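Search this repository Enter keywords Advanced

4. Learning Grasp State from Wrist Views of Soft Packaging

4.1 Motivation

The previous section treated rigid household items, for which the distance between the finger pads at contact is nearly fixed for a given object and approach. Soft packaging does not share this property. A bag made of thin film can be held at many pad openings, and the same opening can correspond to a full grip on gathered film, a weak grip on a single fold, or no grip at all. A policy trained to close until the opening stops changing will often stop too early, while a policy trained on opening alone cannot tell a light wrapper from a missed one.

Grinine was designed to address this difficulty. It predicts a grasp state for each gripper from the wrist view and the recent history of pad opening, and passes that state to the action model as an additional input. The grasp state takes one of four values: open, touching, holding, and slipping. The values are assigned separately for the left and right grippers, and no rule ties one to the other. We considered adding a joint label for cases in which both grippers hold the same item, but annotators disagreed on it more often than on any other label, and it was dropped before the final round.

4.2 Data collection

Demonstrations were recorded with paired hand-held grippers as part of the Grerneo collection. The person giving the demonstration holds one gripper in each hand and carries out the task directly, and the wrist cameras record the finger pads, the item, and whatever part of the room lies beyond it. No robot arm is present during collection. The trained policy is later run on a bench arm pair at the Brerholm laboratory fitted with fingers of the same geometry.

Collection took place in six homes. Contributors were asked to leave the working area as they would normally keep it. Shelves, bedding, toys, and clothing therefore appear in many views, and much of the background has colors close to those of the packaging. We regard this as useful. In an early trial with a bare white table, the grasp-state predictor reached high accuracy within a few passes over the data and then failed on the first home recordings, where it had to separate a shiny wrapper from a crowded background.

Each contributor received a short written task list and a practice period. The list named the type of item to be handled and the starting hand, but did not prescribe where on the item to grasp. Contributors could set an item down and begin again at any time. Restarts were kept in the recording and marked afterward.

A total of 311 packaging demonstrations were collected. After review, 249 were retained for training and evaluation. Demonstrations were removed when one of the two wrist streams was missing, when the clocks of the two grippers could not be brought into agreement, or when the contributor's fingers covered the lens for a large part of the recording. Poor grasps, dropped items, and awkward hand positions were not grounds for removal.

4.3 Labeling

Labels were produced in two passes. In the first, an annotator watched both wrist streams together and marked the times at which the grasp state changed. In the second, a different annotator saw only one stream at a time and repeated the task without access to the first set of marks. Disagreements were settled by Carmela Tejada, who also wrote the labeling guide and revised it after the first home was completed.

The guide instructs annotators to judge the film between the pads and to disregard the remainder of the item. This instruction was added after annotators were found to be using the shape of the whole bag as a cue. A tall bag may stand upright because of its contents, and its posture does not establish that the pads have a firm hold on it. Loose film is a second source of error. A tail of plastic below the pads can be mistaken for a slipping grasp, and the guide asks that "slipping" be used only where the film moves relative to the pad over consecutive views.

Figure 4 shows a view of the kind used in the single-stream pass. The blue-faced pads stand on either side of gathered yellow-green plastic, with a loose tail of the same plastic below them, and the second gripper is visible at the left with a green and silver wrapper in its jaws.

Figure 4. Wrist view with translucent packaging at the near gripper and a second wrapped item at the far gripper.

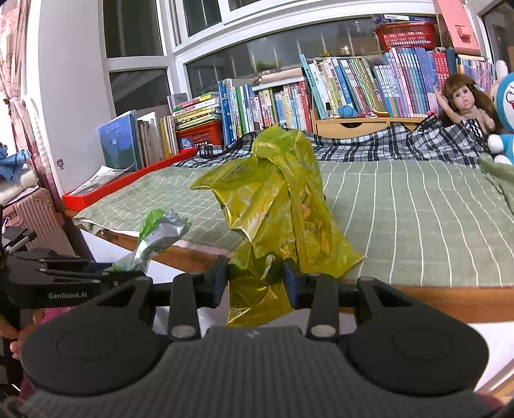

Why is pad opening not enough to determine whether a soft package is being held?

Thin film can be folded or gathered by different amounts, so the same opening may occur with a firm grip, a weak grip, or a missed grasp. The wrist view supplies information about the film between the pads that the opening measurement does not contain.

4.4 Model

The grasp-state predictor has a small image encoder, shared between the two wrist streams, and a recurrent unit that receives the encoder output and the measured pad opening. The encoder is given the full wrist view at reduced resolution together with a crop centered on the fingertips. The crop position is fixed by the gripper geometry and does not require detection of the item.

Sharing the encoder between the two streams was a practical choice. Left and right grippers are mirror images in their outer housing but nearly identical at the pads, and separate encoders gave no measurable benefit on the validation demonstrations. The recurrent units, by contrast, are kept separate. People use their two hands differently when handling packaging. One hand tends to steady the item while the other moves, and the timing of state changes differs accordingly.

The predictor is trained first, with its weights then held fixed while the action model is trained. Training the two together was attempted and produced unstable results. In several runs the grasp-state output drifted away from its labels and came to encode the phase of the task, which made the policy sensitive to the order in which items were presented.

4.5 Treatment of the second gripper

In two-handed work, each wrist camera frequently sees the other gripper. This has a cost. When a second set of jaws appears near the edge of the view, the encoder may attend to those jaws and report their state as its own. The error is most frequent when both grippers have wrappers with strong reflections, and when the second item is in motion and blurred.

We examined three remedies. The first was to mask the second gripper using its known pose. This was rejected because the relative pose of the two hand-held units is not accurate enough at close range, and the mask often covered part of the near item. The second was to discard the full view and use the fingertip crop alone. This removed most of the confusion but also removed the context needed to anticipate contact, and the "touching" state was then predicted late. The third was to train with mixed views, in which the outer part of a wrist view is replaced by the outer part of another view from the same home while the fingertip crop is left unchanged. The label follows the crop. The third remedy is used in all results reported below.

Mixing is restricted to views from the same home so that lighting remains plausible. An unrestricted version was also tested. It gave similar results on the validation demonstrations but performed worse on the bench, where the lights are fixed and the background is plain.

Figure 5 gives a case that was used to check this procedure. The near gripper has a green and clear wrapper upright between its two fingers. A second gripper enters from the right with a gold-yellow foil bag that appears blurred.

Figure 5. Wrist view with different packaging at each gripper.

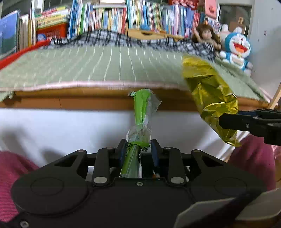

4.6 Evaluation

Two evaluations were carried out. In the offline evaluation, one home was withheld from training at a time, and the predictor was scored on the demonstrations from that home. We report agreement with the settled labels by state and do not combine the four states into a single score, as "open" and "holding" are far more common than the other two and would dominate it.

Agreement was high for "open" and "holding" in every withheld home. It was lower for "touching," with most errors falling within a short interval before or after the labeled change. Such errors have little effect on the action model, which smooths the input over several time steps. Agreement was lowest for "slipping," and varied between homes more than any other state. Clear film with no printing was the hardest case. Printed characters on a wrapper give the encoder something to track against the pad, and wrappers with printing near the grasp point were handled more reliably.

In the bench evaluation, the policy was run with and without the grasp-state input on a lift-and-place task using packaging that was not present in the demonstrations. Over 100 trials were completed under each condition. The policy with grasp-state input was less likely to lift away from an item it had failed to grasp, and it closed again without intervention in most cases where the first closure caught only a single fold. Its average completion time was longer. Much of the added time was spent on repeated closures, some of which the observers judged unnecessary.

4.7 Limitations

The four states do not describe how much force is applied, and neither the hand-held grippers nor the bench fingers used here measure it. Fragile contents are therefore outside the scope of the present method. The policy also has no representation of what is inside a package. A bag whose contents shift during the lift can change the tension in the film enough to produce a false "slipping" output.

The labels depend on human judgment of small movements in reflective material. Where both annotators were uncertain, the settled label should be read as a consistent convention applied under the guide. A second collection for the Arroyo site is planned for July and will include thin pads capable of measuring contact pressure, which should allow the visual labels to be compared with a physical signal.

The version of the labeling guide used in this section is the one dated Feb 10, 2026. Earlier drafts differ in their definition of "touching" and should not be used to reproduce the scores.

6 comments Share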